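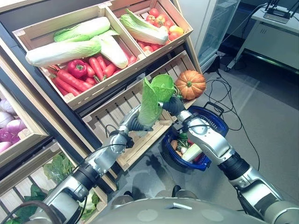 Duyên Âu thinks we should have gone on the first day instead of the last, and she may have a point. By the time three of us got to the Gronach EV fair, the test drive list was full until mid-afternoon and the charging hall had a line out the door. She went on the opening morning and drove four cars before lunch. We managed two.

The fair is held on the old airfield outside town. Parking is on the grass on the north side, and a shuttle bus runs to the gate every few minutes. The bus was electric too, a Clutov single-decker, quiet except for the doors. A day ticket covers the halls and the outdoor track. Test drives are free but you have to show a license and sign a form at a separate tent, so do that before anything else.

Hall A was mostly cars. Clutov had the biggest stand and had brought its new small hatchback, which goes on sale next March. The claimed range is 220 miles. I sat in the front and the back. There is plenty of headroom, the rear windows only go halfway down, and the trunk floor lifts out to show a deep well for the cables. The cloth seats felt better than the ones in the more expensive version next to it. The staff would not give a price.

Pralex was across the aisle with a pickup and a delivery van. The van drew more people than I expected, a lot of them tradespeople asking about payload and how the range holds up in winter. The man on the stand gave one of them a figure for summer and said the winter testing was still going on. The pickup has 444 horsepower in its top trim and an outlet in the bed that can run power tools. You could try it with a circular saw, under supervision.

The charging hall was worth the wait. De Graaf makes home wall units and had one opened up on a bench so you could see how it is wired. Myrto Bakalis gave a short talk there on what to ask an electrician before you get a quote. Her main advice was to find out the size of your existing panel first and take a photo of the label. She also said most people who drive under 40 miles a day don't need the faster unit. I came away with a checklist and a tape measure.

Our test drives finally came up at 3:15. The Clutov hatchback was easy to drive and a little firm over the joints in the concrete. The strongest setting for the regenerative braking will bring it to a full stop, and it took me a lap to get used to that. My brother drove the Pralex van and liked the mirrors. Each drive was two laps with a staff member in the passenger seat, and they kept to the schedule once you were in the car.

Food was the weak spot. There were 7 trucks for the whole site and the coffee one ran out of milk. Bring a sandwich.

Next year's dates are not up yet. Day tickets at the gate are card only, and the last shuttle back to the parking field leaves at 6:30.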